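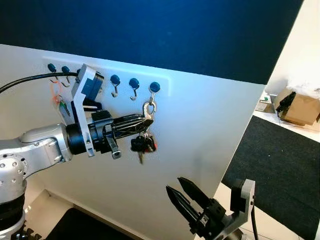 Our project at Brirkham was a planner for two-arm pick and place, written on top of the Kerkar motion library. Most of the term went into the grasp stage, which decides where the fingers should close and from which direction the wrist should come in. Keys on a wall panel were the hardest case. With the fingers closed just below the clip, the fob and blades hang free under the gripper, so the collision model has to include a load that swings. We modeled it as a chain of four capsules. The cable running to the wrist bracket was left out of the model, and we would add it next time.

Perception runs in a separate process called Wiris. It was trained in October on 251 labeled clips and publishes object poses at 10 Hz – slow, but enough for things that stay where they are.
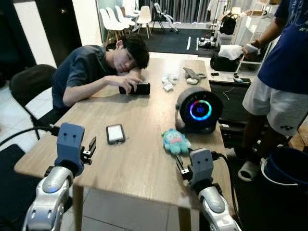
The planner keeps the last pose it received and replans if a new one differs by more than a set threshold. Replanning takes up to 700 ms, and both arms hold position during that time. We tried letting the second arm continue, but the Dawber controller dropped its queue whenever the two trajectories were merged. The fix is still open in our tracker.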